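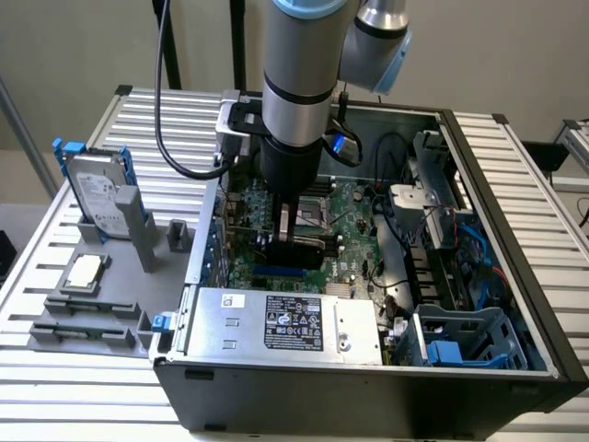 The Ferry Office at Drirkcombe

Search this site Search Go

The ferry office closed at 5 on Sunday, and Hyun-seo Ki was still at the counter when the man came in with the suitcase.

"I'm shutting the window," she said.

"I only want to leave something."

He put the suitcase on the counter. It was brown, with a strap around the middle, and a paper tag hung from the handle. The tag said 1451 in blue pencil. She knew the tags. The office had stopped using them before she was hired, but there was a box of them in the back room under the old timetables.

"Where did you get this?"

"From here," he said. "My mother did. She picked it up off the Garnska boat and it wasn't hers. Hers was the same brown. She didn't look until she got home."

"When was this?"

"I was in school."

He was well past sixty. He had on a good coat and wet shoes, and he kept one hand flat on the lid as if the suitcase might slide off.

Hyun-seo got the ledger down. There were four of them on the shelf, and the tag numbers started over in each, so she had to go through all four. The man sat on the bench by the door. Outside, the last boat was unloading. A boy went by pushing two bicycles, one with each hand.

She found it in the third book. Number 1451, one case, brown, strap. Owner, Angelovski. Going to Jadura by way of Garnska. In the last column, where the clerk wrote "collected," someone had written "collected" and then crossed it out. Under that, in smaller writing, it said: Asked again. Asked again. Asked again.

"Did she open it?" Hyun-seo said.

"Once, to look for a name. There wasn't one. She meant to bring it back the next week, and then my father got sick. After that she said it had been too long and they would ask her questions. It was in the hall closet. We moved twice and it came with us both times."

"And hers? Did she ever get hers?"

"She never came down to ask. She thought if she asked for hers she'd have to explain this one."

Hyun-seo turned the page back. Two lines above, in the same hand, was number 1449. One case, brown, strap. There was nothing in the last column.

"Wait there," she said.

The back room had one bulb and it took a while to warm up. Unclaimed things were supposed to be sold after a year, and most of them had been. What was left was what nobody would pay for: umbrellas, a crate of jar lids, a child's sled with one runner. She moved the sled. Behind it, against the wall, were a rolled carpet and a brown suitcase lying on its side. The strap had gone stiff. She turned the tag over and carried the case out to the counter.

The man stood up. He looked at one and then the other.

"I thought ours was bigger," he said.

"There's a storage fee. It's printed on the wall there." She looked at the notice. It had been there longer than she had, and the top rate was 300 for the season. She tried to work out the seasons and gave up. "I'd have to write to the head office to find out what you owe."

"I can pay it."

"I'd have to write to them, and they'd have to write back."

She took the pen and wrote "collected" next to 1449. Then she turned the ledger around so he could sign. He signed slowly, with his full name, and put his mother's name after it in parentheses.

"What happens to that one?" he said.

"There's an address in Jadura. I'll send a letter tomorrow. Somebody may still be there."

He nodded. He undid the strap on his mother's case, and it cracked where it bent, but he didn't lift the lid. He did it up again one hole looser.

"Is there a bus?"

"Twenty past, from the top of the ramp. You'll have to walk fast."

He went out with it held against his chest, both arms around it. Hyun-seo pulled down the window and locked it. She tied a new tag on the other suitcase, copied the old number onto it, and took down the name Angelovski on the back of a timetable so she would have it in the morning.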